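July
By Wanda Montoya

Teaching by hand at the Stistcombe workshop

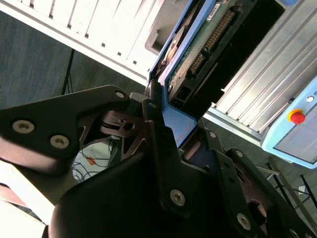
Marcus Mahmoud wrote to us after the last issue and asked why we still guide the robot by hand for the drive units, when remote control is safer for the back and also quicker to set up. He thinks that a person who holds the arm will always push too hard, and that the robot then learns the pushing together with the task. It is a fair remark, and I want to answer it with what we saw this month.

The task is to take hold of a blue frame with an open circuit board inside and keep the fingers away from the pins. We recorded 20 demonstrations by hand and 20 by remote control, with the Tellex handles that Escobedo lent us. After we removed the bad ones, 14 remained from the hand group. From the remote group we kept all, but they were slow, and in many of them the operator stops for a long moment before closing the fingers. The robot copies this waiting very faithfully.

So Marcus is partly right. When I guide the arm myself, I feel the contact with the frame and I correct it early, but I also lean on it when I am tired. With the handles there is no leaning – and also very little feeling. For now we do the approach by remote control and the last part, where the fingers meet the rim, by hand.

The Bukutow group will try the same mix in their own room. If you want to record with us, please come in the morning, before the floor gets busy, and read the page about the stop button first.

Contact: the newsletter desk, Stistcombe | © Stistcombe workshop newsletter | Back to top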